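I told myself I'd write this up back in September, when we passed 62 demonstrations on the chicken task, and then of course I didn't, so you're getting it now, with more coffee in me and a sorer wrist. If you're new, welcome! I spend my evenings teaching an arm to put things on plates by driving it myself, over and over, with a pair of handles on my desk, and then I hand the recordings to the computer and hope it learned something nice from me.

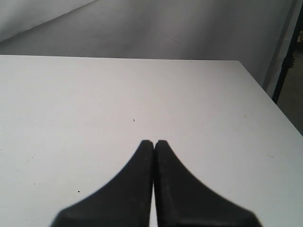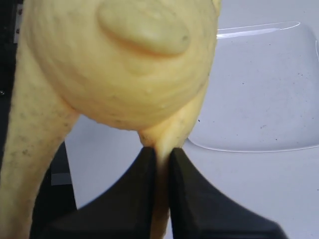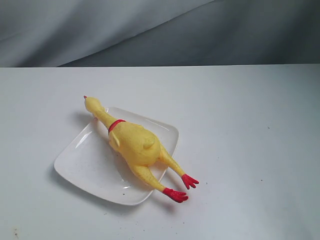
Practice with a rubber chicken and other things, on the white table.

Anyway, the thing I keep coming back to is how much of my own fussiness ends up in the recordings. I'm a hesitator. I come down over a thing, stop, think about it, back up a little, come down again, and if you do that often enough the arm learns to dither too (it's like hearing your own voice on an answering machine). So before each session now I do two slow practice runs with the recorder off, just to get the nerves out, and the keepers are so much smoother for it.

The handles are the Clerkau ones, by the way, for the two or three of you who asked. I had the Bendus set before and liked the weight of it, but my thumb went numb after half an hour. Everything goes into a folder called Berkness, named after nothing in particular, and as of this morning it holds 1,077 recordings, counting the sponges and the terrible week with the sock.

Squishy toys are harder than I expected! A block lets you know when you've got it, but rubber just gives and gives, and through the handles I can't feel a thing, so I go entirely by eye. I've been closing the fingers more slowly and picking a skinny part to hold whenever there is one.

Next up is the Nieminen cup set, once I've cleared some disk space and bought a better chair.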